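How to Read a Wedding Venue Quote Before You Sign It

By Ginette Chevalier
Jun 12, 2025

Venue brochures are written to make you stop doing math. You get a paragraph on the sunset, a paragraph on the chef, and somewhere near the back a price that covers less than you think. I've gone through a lot of these quotes with couples, and my advice is to treat every one as a first draft.

You'll need the full quote (the PDF, not the web page), the terms and conditions, and an hour without the venue coordinator in the room.

Step 1. Find out what "per person" means

Start with your guest count and ask the venue to write down who pays full price. Say you have 90 guests. Does that include the two of you? The photographer's dinner? Children under five? A band of four who eat in a back room can be billed as four full covers if the contract doesn't say otherwise.

Then look for the minimum. Plenty of venues quote a friendly price per head and bury a minimum of guests two pages later. If your list shrinks, your bill doesn't.

Step 2. Cross out the adjectives

I mean this literally. Print the quote and run a pen through "exclusive," "bespoke," "premium" and "signature." What remains is what you're buying. "Exclusive use of the grounds" turned into "use of the grounds" for one couple I helped, and when they asked, a second wedding was booked on the lower lawn until six.

Ask for exclusive use as a sentence with hours in it. If the coordinator gets vague, you have your answer.

Step 3. Add up the extras yourself

Make a plain list with one line per item. The usual suspects:

Service charge, and whether tax is added before or after it
Corkage
Cake cutting
Overtime, by the hour or part of an hour
Chairs for the ceremony, if you're moving them to dinner
Generator or power hookup for the band
Cleaning

A $900 site fee looks small next to the catering, which is why people skip over it. Ask what it pays for. Sometimes the honest reply is "the site," and that one is worth trying to negotiate.

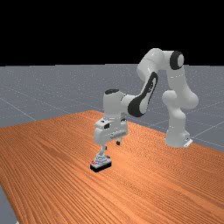 Robotic arm over a wood-grain tabletop, computer rendering.

Step 4. Be careful with planning software

Many venues now push you toward an app for the layout and guest list. The two I see most are Riltell and Prilent. Both are fine for seating charts. I wouldn't trust either one with the budget, as the totals I've checked left out whatever the venue hadn't bothered to enter. Keep your own spreadsheet — dull, but it's yours.

The same goes for a rendered floor plan. It will happily seat 40 people on a terrace that gets tight once waiters have to walk through it. Go and stand there with a tape measure.

Step 5. Question the supplier list

If the venue says you must use its florist or its DJ, ask whether it takes a commission. Some will tell you. Murkeck, a barn place I otherwise like, told me straight out and let the couple bring their own florist for a flat fee. The Hrubý estate wouldn't discuss it, and the couple booked there anyway because of the staircase. It's a very nice staircase.

Get 3 outside quotes for anything on a required list, even if you can't use them. You'll at least know the size of the markup.

Step 6. Read the cancellation terms last, and slowly

Check what happens if they cancel, not only if you do. Look for "comparable alternative" and ask who decides what's comparable. Check whether the rain plan is a room held for you or a tent you rent at the June rate.

Send your questions by email and keep the replies. Anything agreed on during the tour should go into the contract before the deposit leaves your account.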